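Pusetia Domano Tabletop Handling Cell

Overview
The Domano is a bench-height handling cell for small, light and irregular items. It is supplied by Pusetia to packing rooms, repair benches and sample departments where goods arrive mixed and must be sorted by hand. Each cell is delivered with one overhead arm, a two-finger gripper and the Tomulach control software.

Changes for Staff
The cell takes over repeated picking and placing. Employees remain in charge of setup, inspection and any item the system sets aside. At the Camargo site, where two cells entered service in September, sorting staff now rotate between the bench and quality checks during each shift. No positions were removed – job descriptions were rewritten with the employees concerned.

"Our staff wanted to know who decides when the machine stops," says Su-bin Nam, operations manager at Camargo. "The answer is the person at the station, and that was written into the procedure before the first shift."

Gripper
The tapering fingers close to a point, which allows thin objects to be held by one end and lowered at an angle. Trays, pans and other containers may be placed directly on the work surface within reach of the arm.

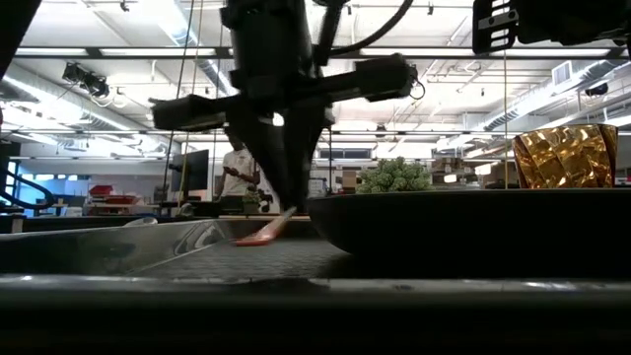 Training and Support
Operator training takes 8 hours and is held at the customer's site during paid working time. Up to five employees may attend each course. Refresher sessions are available on request.

Ordering
Replacement finger sets are listed under part number 995. Lead times are confirmed in writing – please contact the Pusetia sales office with the planned bench dimensions and a list of typical items.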